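Panyasiri Play Kitchen Set

Item group: Pretend play / Kitchen and food
Maker: Berkero
Ages: 3 and up

The Panyasiri set is a pretend kitchen for home playrooms, preschools and waiting areas. It comes with 24 pieces of play food and cookware in one box. Everything is sized for small hands, and the pieces are meant to be used on a low table or on the floor. There are no batteries and nothing to put together.

We have carried the set in our Flulurthorpe store since September. It replaces the older Droston kitchen set, which is no longer made. If you own the Droston set, the two can be mixed without trouble. The old plates are a little smaller, but the cups stack with the new ones.

What it's used for

Most families buy the set to go with a play stove they already have. It works just as well on a plain table. Children sort the food, drain it, serve it, and put it all back in the pan. The larger pieces, such as the colander and the dinner plate, hold enough play food for two children to share without much arguing.

Preschools tend to buy it for the house corner. For a group of up to six children we suggest two sets. One set is fine for three or four. Teachers have told us that the bowl and cup get the most wear, and both can be ordered separately - see Spare pieces.

The colors are mostly soft greens, blues and grays, with brighter colors for the food. The food pieces are easy to tell from the dishes at cleanup time, even for younger children. 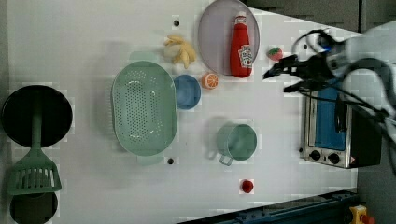 Dale Friesen wrote to us that his twins use the colander more than anything else in the box. They fill it with fruit, shake it over the sink, and carry it around the house. He would have liked a second one, and he thought the strawberry was too easy to lose under the couch. Fongchan Chareonsuk had a different complaint, that the pan takes up a lot of room in the bin and has to go in first or the lid won't shut.

Both points are fair. The colander is now sold on its own, and so is a small bag of fruit that includes the strawberry. On packing, the pan should go in the bottom of the box with the colander upside down over it. The small food fits in the space between them.

Cleaning

Wash the pieces by hand in warm water with dish soap. Rinse and let them dry on a towel. The colander can go on the top rack of the dishwasher, but the food pieces should not, as the heat may fade the color. Do not boil any part of the set.

For classrooms, a wipe-down at the end of the day and a full wash once a week is enough. Check the small pieces for cracks when you do the weekly wash, and throw away anything that is split.

Not for real food

These are toys. The pan must not be put on a stove, and the dishes are not rated for hot food or drinks. Water play is fine - empty the pieces afterward and leave them open side down so they don't hold water.

Storage

The box is sturdy enough to keep for storage, though it will wear at the corners in a classroom. A clear bin with a lid works better over time. The storage bin we sell under the Berkero name takes one full set with a bit of space left over. It will not take two.

Spare pieces

Spare pieces are sold one at a time at the counter and by mail. Ask for the piece by name and say that it is for the Panyasiri set. We usually have these on hand:

Colander
Bowl
Cup
Dinner plate
Fruit bag

Other pieces can be ordered and take more than a week to come in.

Price and ordering

The full set is $69. Schools and child care centers may order on account. Call the store and ask for Kittipong Paisan, or send a written order with the name of the school and a delivery address.

Unused sets in the original box can be returned for a full refund. Spare pieces can be exchanged but not refunded. If a piece is missing when you open the box, let us know and we will send it at no charge.

Page last updated April 18, 2020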